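Tredeck 405 Clip Hanger

Compact drying hanger for socks, underwear and other small items. Molded plastic body with metal clips. Hangs from a rail, rod or hook.

Item no.: 2548
Width: 405 mm
Clip length: 30 mm
Net weight: 151 g
Carton quantity: 100

Clips can be moved between loops to suit the load. Spread heavy items evenly on both sides of the center. Do not use in a tumble dryer or near a heater. Wipe clean with a damp cloth.

Spare clips are sold separately under the Kitard label. Orders placed before noon ship the same day from the Wesivico warehouse.

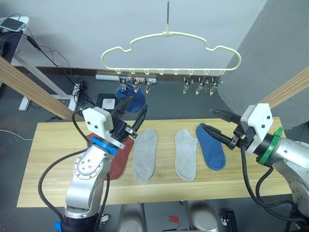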